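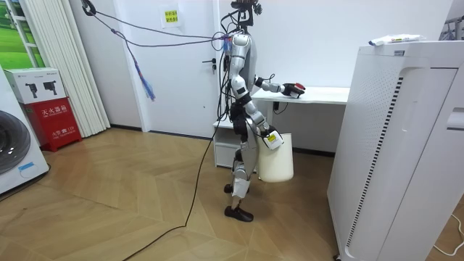
¿Vender los bonos largos antes de que bajen los tipos, o esperar?

Vasanthi Seneviratne

Buenas tardes a todos. Tengo una cartera pequeña en la gestora Wuvach, repartida en dos fondos: uno de renta variable global y otro de bonos de gobierno a largo plazo. El segundo perdió bastante cuando subieron los tipos y todavía no ha recuperado el precio al que yo compré. Aporto 200 euros cada mes y los divido por igual.
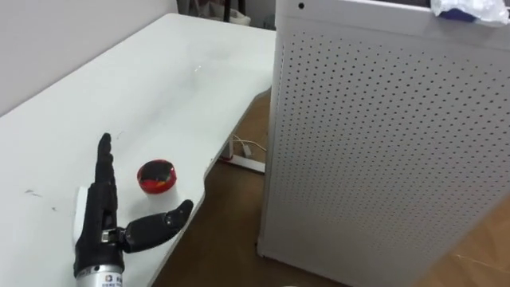

Última modificación de la página: noviembre, 18:40

Mi duda es la siguiente. Leo en muchos sitios que los tipos van a bajar, y entiendo que en ese caso el precio de los bonos sube. Pero si todo el mundo lo espera, ¿no está ya incluido en el precio? Pienso en pasar todo a un fondo monetario y dormir tranquila. No necesito el dinero hasta dentro de bastantes años. Agradezco cualquier explicación, también si es sencilla.

Tiziana Ferri

Lo que el mercado espera ya está en el precio, en eso tienes razón. El bono largo sube si los tipos bajan más de lo previsto, y cae si bajan menos. Mira en la ficha del fondo la duración: si es de dieciséis años, por ejemplo, un punto de cambio en los tipos largos mueve el precio cerca de un dieciséis por ciento. Ten en cuenta también que el banco central decide los tipos cortos, y los largos pueden ir por su camino.

Con tu plazo yo no vendería todo. Cambiaría una parte a un fondo de duración intermedia. El precio al que compraste no debería pesar en la decisión, aunque comprendo que pesa.

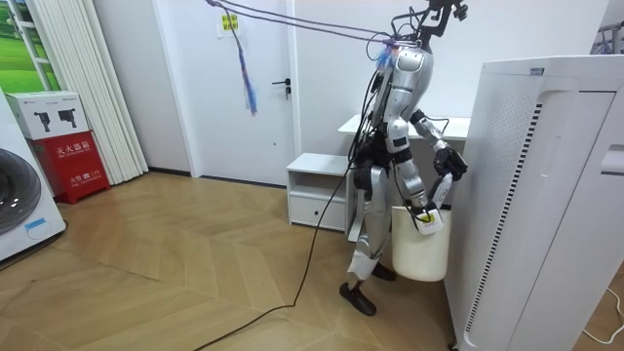 Piyumi Wijesinghe

Yo vendí los míos en Millar y pasé al monetario, muy contenta. Los bonos son para perder dinero.

Sabina Sikder

No estoy de acuerdo con la respuesta anterior. El monetario rinde bien mientras los tipos cortos están altos; cuando bajan, su rentabilidad baja casi enseguida. Si traspasas, pregunta primero a la gestora por las comisiones. A mí me cobraron más de 400 euros por un reembolso anticipado que no había leído en el folleto.

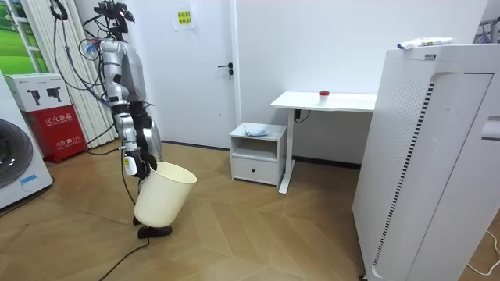 Robot con un recipiente de color crema

Y revisa los impuestos, que según el país un traspaso entre fondos cuenta como venta.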